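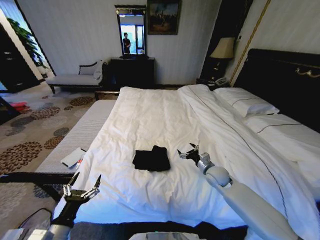 4. Picking up and folding cloth on a bed

Okay, this is the section most people flip to first, and I get it. You want to know whether the robot can pick up clothes and fold them yet. My short answer is "sometimes, with you in the room," and the long answer is the rest of this section.

I'm assuming you've finished section 3 and have the Rukley task runner talking to both arms. If the status line still says "left arm not homed," go back and sort that out first. I tried skipping it once and spent a whole evening chasing a problem that wasn't there.

4.1 Before you start

1. Park the base at the bed with both arms able to reach the middle of the mattress. If one arm has to stretch all the way out, move the base. A fully stretched arm has very little room left to lift.

2. Lock the base. The runner doesn't check this for you!

3. Lay one item on the bedding, near the middle. Start with something small and dark on a white cover. I know that feels like cheating (it is, a little), but contrast helps the finder a lot and you want an easy win on day one.

4. Open both grippers from the Hands menu and leave them open.

5. Keep the cable behind the base and off the path you walk. Mine has caught my foot more than once.

Note: a made bed is harder than a table. The surface gives when you press on it, and every wrinkle in a duvet looks a bit like the edge of something. Trinity Halvorsen, who wrote the original Stutard folding routine, tuned it on a hard bench, so its default press depth is wrong for a mattress. Set "surface" to soft before you do anything else.

4.2 Finding the cloth

1. Choose Find from the Task menu and wait for the outline to settle.

2. Check the outline against the cloth with your own eyes. It should hug the fabric and leave the bedding alone.

3. If it wanders off onto a fold in the sheet, smooth that patch by hand and run Find again.

4. Switch to the wrist view and look at the gap between the fingertips. You want fabric in there before you let it close. 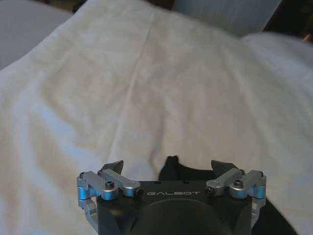
I check the wrist view every single time now, even when the head view looks perfect. From up top you can't judge height well, and being a little too high means the fingers close on nothing and the runner cheerfully reports a grasp anyway. A little too low and you get a pinch of sheet along with your cloth.

5. Lower the arm in small steps. The Small button moves it less than you'd expect, so tap it a few times.

6. Press Close once. Don't hold it down.

Caution: keep your own hands out of the bed area from step 5 on. The fingertips are narrow and the hinged links beside them can pinch skin. Use the stop button first, then reach in.

4.3 Lifting and folding

1. Raise the cloth just clear of the bedding and pause.

2. Look for sheet coming up with it. If you see any, lower, open, and go back to 4.2.

3. Bring the second arm in for the far corner. This is the slow part. Go get a coffee — no, don't, stay and watch it.

4. Run Fold with the count set to one. Add more folds only after a single one works for you.

If the cloth ends up near the side of the bed, work from that side with one arm and turn the fold routine off. Loose bedding hanging over the mattress edge can lie on top of what you're after, and the finder has no idea how to peel one fabric away from another.

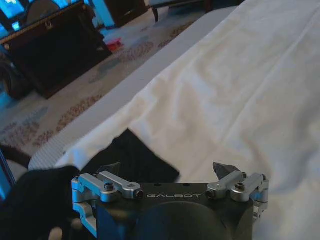 For those edge cases I drag the cloth slowly toward the middle and start over, or I just move it by hand and stop being stubborn.

4.4 So can it do the chore?

I kept a log at the Brarside test room in August. Out of 157 tries on a bed, 61 ended with a fold I'd put in a drawer. The same routine did far better on a bench, and the Rezende shop-floor version (stacking rags, flat steel table, same rag every time) is something people could live with now. Bedrooms are messier. If you've got a basket of shirts to get through tonight, fold them yourself.

Save your settings under a new name before you go on to section 5, or the bench defaults will come back at the next restart.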